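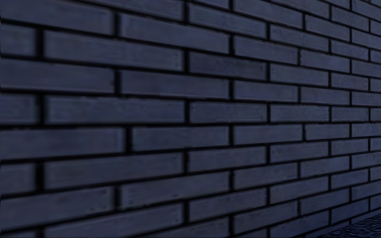 4.2 How long the vacancies stayed open

We turn now to the question that first drew us into this project, and one that employers in Uditby were kind enough to discuss with us at great length: how long does it take to fill an ordinary job once it has been advertised? Our records cover 2,866 postings in Uditby and Rudgate, and we followed each one until it was filled or taken down. Of these, 908 were withdrawn without a hire, which was a good many more than we had expected when we started.

It would be easy to read a withdrawn posting as a sign that a firm had changed its mind about growing, and in some cases that is surely right. Still, when Garba and Ibarra called back a smaller group of 348 employers in September, many of them told a gentler story - they had moved somebody up from within, or stretched the hours of a part-time worker who was glad to have them. Those people do not show up as new hires in our data, and we would ask the reader to keep them in mind when looking at the totals.

Figure 2. Brick wall and pebbly ground, computer rendering.

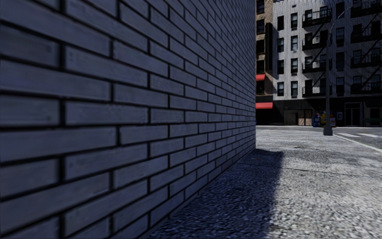 The wage offered matters too, of course, though perhaps less than one might think. Postings that named a starting wage were filled sooner than those that left it out, and this held in both towns and for nearly every kind of work we looked at. Raising the wage partway through the search did help, but mostly for night shifts and warehouse jobs, where applicants seem to compare offers quite closely. For office work the effect was small enough that we would rather not lean on it. Tapia has suggested that commuting costs may be hiding part of the picture here, and we come back to her point in Section 5, where the two towns are treated separately.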